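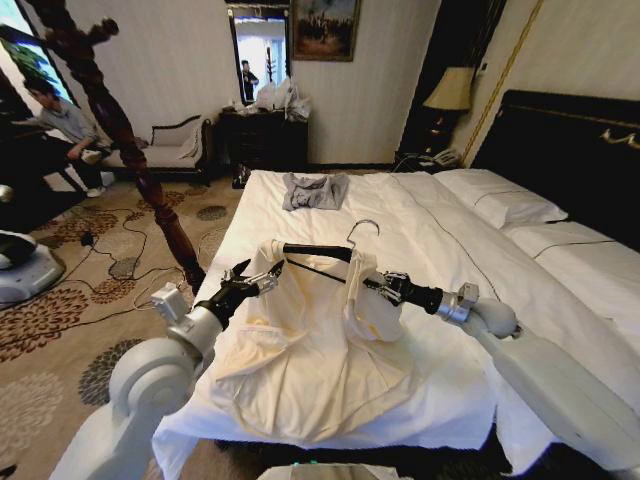 Ticket: Skovent steam iron keeps cutting out
Opened 2025-08-07
Status: open

Hi again! So I did the descale like you said, left it 12 minutes, rinsed it twice, and it's still clicking off halfway through a shirt. The light goes amber, then nothing. I've tried another socket and a different setting (linen, then cotton) and it's the same on both.

Update: filled the tank to the 300 ml line with Wanow water instead of tap. Lasted 7 minutes this time, then off again. Could it be the thermostat?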